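When a Pension Is Divided

A retirement benefit is often the largest asset a household owns apart from the home, and it is among the least understood when a marriage ends. Members who have contributed to a workplace plan for most of their careers are sometimes surprised to learn that a share of the benefit may be payable to a former spouse, and that the plan cannot act on a divorce decree alone. A separate court order is required. It must meet the terms of the law and of the plan, and it must be reviewed before any payment can be made.

Francine Morin has managed domestic relations orders for the Skedurum Pension Plan since 2000. In that time the plan has rewritten its procedures 3 times, most recently in April, when it adopted a shorter model order and a new notice to former spouses.

"Members believe the judge has settled the matter," Ms. Morin says. "The judge has settled what each party is owed. The plan still needs an order that tells it whom to pay, how much, and for how long."

What the order must contain

An order must state the name and mailing address of the member and of each former spouse, child, or dependent who is to receive a share. It must name the plan. It must give the amount or percentage to be paid, or the method by which that amount is to be worked out, and it must state the number of payments or the period to which the order applies.

An order may not require the plan to pay a form of benefit it does not offer. It may not increase the total value of the benefit, and it may not assign to one former spouse an amount already assigned to another under an earlier order.

The most frequent defect, according to Ms. Morin's office, is an order that names the wrong plan. Employers merge, and plans merge with them. Members who worked for Fovitz before its plan was combined with Skedurum still appear in court papers under the old plan name, and those orders must be sent back for correction. The second most frequent defect is silence on the subject of death. If the order does not say what happens when the member dies before retirement, the former spouse may be left with no benefit at all.

Two ways to divide a benefit

Most orders received by the plan follow one of 2 approaches.

Under the shared payment approach, the former spouse receives part of each monthly check once the member retires. Payments begin when the member's payments begin and generally end when the member dies, unless the order also provides for a survivor benefit. This approach is the only one available if the member has already retired.

Under the separate interest approach, the former spouse's share is set apart and adjusted to be paid over the former spouse's own lifetime. The former spouse may start payments when the member reaches the plan's earliest retirement age, even if the member is still working. The member's later decisions have no effect on that share.

Neither approach is better in all cases. A former spouse who is much younger than the member will usually see a smaller monthly amount under the separate interest approach, as payments are expected to last longer. The plan will prepare an estimate under each approach on written request from either party or from an attorney.

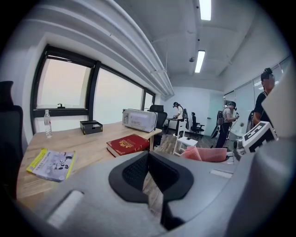 A desk with a water bottle and a small black tray.

The review period

When an order arrives, the plan notifies both parties in writing and sends each of them a copy of its procedures. If the member is already receiving payments, the plan holds back the amount that would be due to the former spouse while the review is under way. If the order is accepted, the amount held back is released to the former spouse. If the order is rejected, the plan explains the reasons in a letter and the parties may return to court for an amended order.

The plan strongly encourages parties to submit a draft before it is signed by the judge. Review of a draft carries no fee. Acuña, the legal services firm that reads orders on the plan's behalf, returns comments on drafts within 20 business days, and a draft corrected at this stage spares both parties a second court filing.

Remarriage and later changes

A member who remarries should not assume that the new spouse replaces the former one. An accepted order remains in force. If it treats the former spouse as the surviving spouse for all or part of the benefit, the new spouse's survivor rights are reduced to the same extent.

Divorce does not change a beneficiary form by itself, and members should file a new form promptly. The form is available from the plan office or through Grema, the plan's online member service, under the heading "Life Events." Changes made through the online service take effect on the date they are confirmed by the plan, and a written confirmation is mailed to the member's address on file.

Taxes

A former spouse who receives payments under an accepted order is generally taxed on them as if he or she were the member. Payments to a child or other dependent are generally taxed to the member. A former spouse who receives a lump sum may be able to roll it over to an individual retirement account. The plan office cannot give tax advice, and both parties should speak with a tax adviser before the terms of an order are agreed.

Members who are separated but not divorced should note that a legal separation may also result in an order. The same procedures apply, and the same model language may be used. Requests for the model order, a benefit estimate, or a copy of the procedures should be sent in writing to the plan office, to the attention of the Domestic Relations Orders unit.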